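**Rusu table covering, sand beige, sold by the metre**

Rusu is a wipe-clean covering for kitchen tables, worktops in holiday flats and long tables in club rooms. We at Sodinden sell it from the roll, in the length you ask for. The roll is 94 cm wide and we cut from 28 cm upwards, so also a small piece for a shelf or a drawer is possible.

The pattern is large squares with a slightly raised line between them. Many customers ask if crumbs collect at the lines. A little, yes, but the lines are low and rounded, and a damp cloth goes over them without catching.

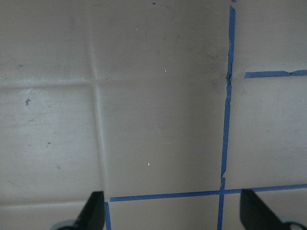

For the cutting we follow the line of the pattern when it is possible. If your table is longer than one full square can divide, please write in the order note on which side you want the cut square. Without a note we put it at the end. Pieces that are cut to your measure cannot be returned, so please measure two times and send us the number in centimetres.

**Laying it**

1. Unroll the piece in a warm room and leave it flat for one night, with the pattern side up.
2. Clean the table with soap and water. Old wax must go off completely.
3. Lay the covering from the middle to the outside and press the air out with a dry towel.
4. If you want it fixed, use Skotent tape along the edges only. Glue is not necessary and it makes the later removing very difficult.

The corners may stand up a little in the first days. Put some books on them.

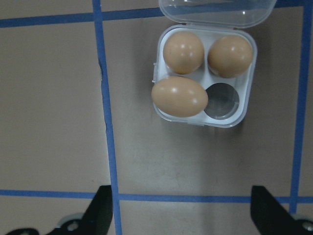
**Care**

Lukewarm water and washing-up liquid are enough for daily use. Coffee, beetroot and egg should be wiped the same day. Please do not use scouring powder - it takes away the matt finish and the place will shine differently from the rest. Hot pans need a mat under them. Knives leave marks, and these marks we cannot repair.

**Details**

| | |
|---|---|
| Width of roll | 94 cm |
| Shortest cut | 28 cm |
| Longest cut in one piece | 300 cm |
| Thickness | 3 mm |
| Finish | matt, raised lines |
| Indoor use | yes |
| Outdoor use | no |

**Delivery and collection**

We send the covering rolled in a cardboard tube, never folded. Collection is possible at our store in Trunalcombe, please wait for our message that the piece is cut. The darker grey version is sold out and comes again in November.

Page last changed: 28 March 2026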